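Planning the purchase of a cloth-handling gripper for a small workshop

Before you compare any prices, write down the jobs. When we made our first budget at Iltthorpe, we wrote "laundry" on one line and thought it was enough. It was not. Folding a shirt, smoothing a sheet and picking up a cloth are three jobs, and each one asks something different from the fingers.
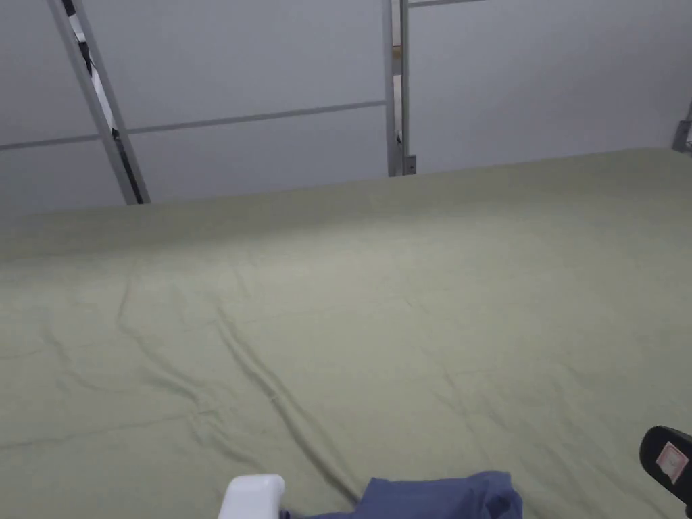

Measure the surface next. Fitted sheets and padded mats are soft, so a tip that works well on a hard table can push into them and catch the fabric. Ask the seller for a trial with your own cloth, and keep 20 per cent of the money back until the trial is done. Vilance agreed to this when we asked politely. Rind wanted the full sum first, so we did not continue.

Tip for the pads: they are a consumable, like sandpaper. We put 136 pounds a year in the plan for pads and screws – it looked like too much in November and was nearly all spent by spring. 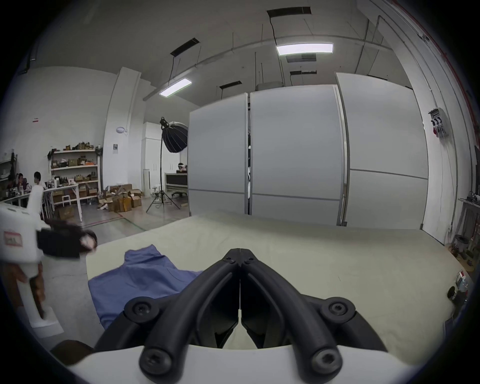 Black gripper fingers above the table, with a blue garment to the left.

Buy the hex and star keys together with the gripper, and tie them to the bench. Keep 2 spare sets of screws in a marked jar. If you have one left and one right unit, write the letter on each before you need it, and put the same letter in the parts list.

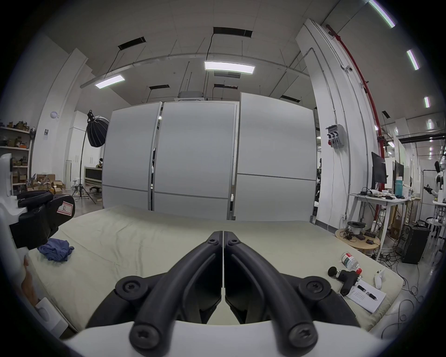
Floor space also costs money. Draw the table, the lights and the desk on squared paper, and leave a free path on every side where a person must stand. The Boma planning sheet has a column for this, but you can do it with a pencil. Add cables and sockets last, and order each cable one size longer than your drawing says.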